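The Boltgate Bell

Odette Marty had wanted to ring the Boltgate bell since she was six years old, and now she was fifty-one with a bad knee, and there were 393 steps.

"You could ring the little one in the school," said Mathis Texier, who was holding the torch and, by the look of him, already regretting his boots.

"I could not," said Odette. "Come on!"

It was Monday, a quarter to five in the morning, and the whole of Hikden was asleep under its hill. The custom was that the first person up the tower in March rang in the spring. For years it had been a Besnard. The Besnards lived right against the tower wall, they had long legs, and they had more or less stopped setting an alarm. But last autumn the last of them had packed up and moved to Peno to be near the sea, and the rope had been left hanging there for anyone at all – anyone!

Odette had barely slept. She had put out her clothes on the chair like a child before a school trip: the green jumper, the thick socks, her mother's scarf with the burnt corner. She had eaten two boiled eggs standing up.

The first hundred steps were lovely. She told Mathis so, several times. The stone was worn into dips in the middle, and you could feel with your foot exactly where everyone else had trodden, bakers and brides and boys who should have been at their lessons, and wasn't that marvellous? Mathis said it was slippery.

At the first window they stopped and looked out. There was one light on in the valley.

"That's Séverine Chauvin's kitchen," said Mathis.

"She's baking."

"She's not baking. She told me on Saturday she was going to do the bell."

Odette looked at him. "You might have said!"

"You were talking about socks."

They went on a good deal faster. The knee complained and she let it. Somewhere past the second window they began to hear feet below them, quick light feet, and a voice counting under its breath, and then a second voice telling the first to save its puff. So Séverine had brought Loïc Poulain, who ran up mountains for pleasure. Odette thought this was cheating and also, secretly, rather a compliment.

"Go ahead of me," she told Mathis. "You can get there."

"I don't want to ring it."

"Somebody has to beat them!"

"I came to hold the torch," said Mathis, and held it.

So they climbed together, her hand flat on the wall, and the air grew colder and began to smell of rain and pigeons. She thought of her grandmother, who had gone up at nineteen and missed it by the length of a staircase, and had told the story every winter as if she'd won. She thought of hot coffee. Then the wall ended under her hand and there was the sky, going grey at one side, and there was the bell, far bigger than it had ever been from the square.

Someone was already sitting beneath it.

It was Mahlet Wako, aged three, in pyjamas and a coat, on her father's knee. Her father had been up with her since two, he whispered. She wouldn't settle, and they had gone for a walk, and she had seen the door.

"Have you rung it?" said Odette. She could hardly get the words out.

"Rung what?" said her father, who was new to Hikden.
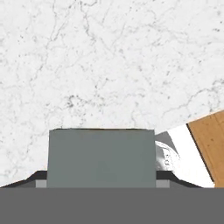
White marble with grey veins.

Séverine came out at the top step with Loïc behind her, both of them pink as hams. For a moment all of them stood there getting their breath back and looking at the rope. Then Mahlet put up her hand for it, the way you'd put up your hand for a biscuit.

"Well, she was first," said Séverine.

"She was," said Odette, and her heart gave one great thump of sorrow and then, to her surprise, went bounding off in the other direction altogether. "Oh, but she can't possibly pull it by herself. Look at the size of her!"

It took the lot of them in the end. Mahlet held the tail of the rope, and Odette held it above her, and Séverine above that, and Loïc, being tallest, reached up to where the rope was dry and rough. Mathis kept the torch steady. They pulled, and nothing happened, and they pulled again, and high over their heads the bell rolled over and let go of its voice.

It went through the floor and up through the knee and out at the top of her head. Down in Hikden the dogs began. A shutter opened, then the one beside it.

"Again," said Mahlet.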